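Winter Tire Storage and Seasonal Changeover: Frequently Asked Questions

Pulleck Tire and Auto Service
Last revised January 2025

The following answers apply to customers enrolled in the seasonal storage plan at our Mullavness and Assefa locations. Customers with a fleet agreement should refer to the terms of that agreement, which take precedence where the two differ.

When should winter tires be fitted?

Winter tires perform best once daytime temperatures remain below 45 degrees Fahrenheit. The rubber in an all-season tire stiffens in the cold, and stopping distances lengthen even on a dry road. Customers are advised to book before the first forecast of snow, when appointments become limited.

Does a vehicle with all-wheel drive need winter tires?

All-wheel drive helps a vehicle pull away and climb on slippery surfaces. It does not shorten braking distances, and it adds little grip in a turn. We recommend a full set of four winter tires for all-wheel-drive vehicles used regularly on snow or ice.

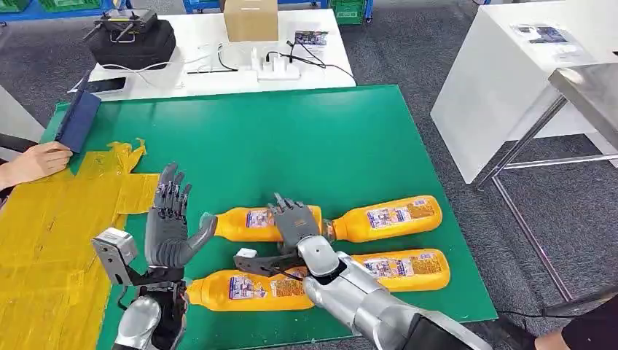

How long does a changeover appointment take?

Most appointments are completed within an hour when the winter tires are already mounted on their own wheels. Tires that must be removed from the wheels and balanced require additional time, and customers may leave the vehicle for the day.

May I fit two winter tires only?

No. Our technicians will not install winter tires on a single axle. A difference in grip between the front and rear of a vehicle can cause it to spin or fail to turn. This policy applies to front-wheel-drive, rear-wheel-drive and all-wheel-drive vehicles.

How are stored tires kept?

Each set is washed, inspected and labeled with the customer's account number before it is placed on the racks. The storage building at Mullavness has space for 410 sets and is kept dry and out of direct sunlight. 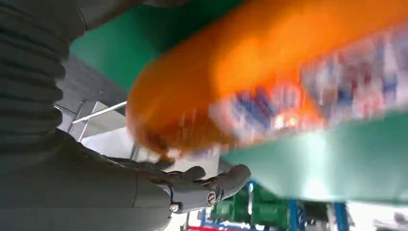
Tires mounted on wheels are stacked flat. Tires without wheels are stored upright and turned at intervals during the season. Tread depth is recorded at intake, and any tire that measures 5/32 of an inch or less is noted on the customer's report so that a replacement can be considered before the following winter.

What notice is required to collect my tires?

Please allow seven business days. Sets stored at Mullavness can be transferred to Assefa for fitting at no charge, provided the request is made when the appointment is booked.

Will my tire pressure warning light stay on after the change?

The light may remain on for a short distance while the system reads the new sensors. Vehicles equipped with the Buveten sensor kit must be reset by a technician. If your winter wheels have no sensors, the light will remain on for the season, and pressures should be checked by hand once a month.
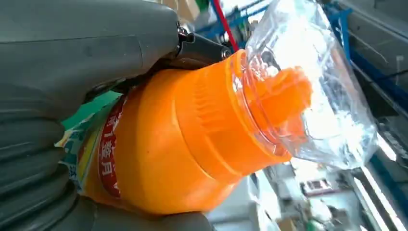
Orange bottle held at an angle.

When should winter tires be removed?

Appointments for spring removal open in March. Winter tires wear quickly on warm pavement and should not be left on through the summer.
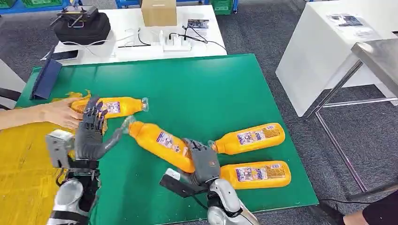

Billing and Cancellation

How is the storage fee charged?

The fee is charged once per season, at intake. It covers washing, inspection and storage of one set of four tires. Mounting and balancing are billed separately.

What happens if a set is not collected?

Sets left beyond the end of the storage term are held while we attempt to reach the account holder by mail and telephone. Monthly charges apply during this period. To update your contact details, call either location and select extension 3320.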